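Open day at Larkar, Filton -- 8 Aug 2022

I'd been hoping to get inside the Larkar workshop since April, so when the open day list went up I had my name down in minutes. I'm so glad I did! It's in an old brick building behind the Filton rail yard, and most of the afternoon was hands-on. You pick up a gripper, you walk to a bench, you try to move a mug.

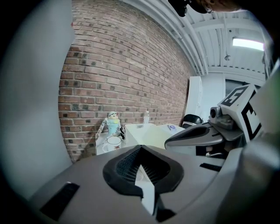
Brarkerine

First up was the hand-held gripper with the grey body. Marker blocks ride along with the fingers so the software can tell how far they're open, and there's a small camera module out front. I expected it to feel like a toy -- it's solid, and my wrist knew it after 30 goes at the same saucer. Lovely smooth close, though.

Then we swapped to the Van Wijk fingers, the curved ones with cutouts. They give a little as they meet a rounded surface, and I found them far more forgiving when I came in crooked (which was most of the time). I dropped 6 grasps with the first set and only one with these. My favourite part was watching other people find their own angle, some from straight above, some sneaking in low at the handle.
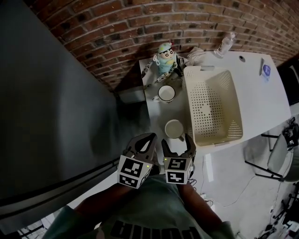
Larkar wrote back when I sent them my scores, saying that softer fingers flatter a beginner and that I should try them on something flat, like a card, before choosing a favourite. Fair point. I'm going to ask for another turn and bring a deck of cards with me.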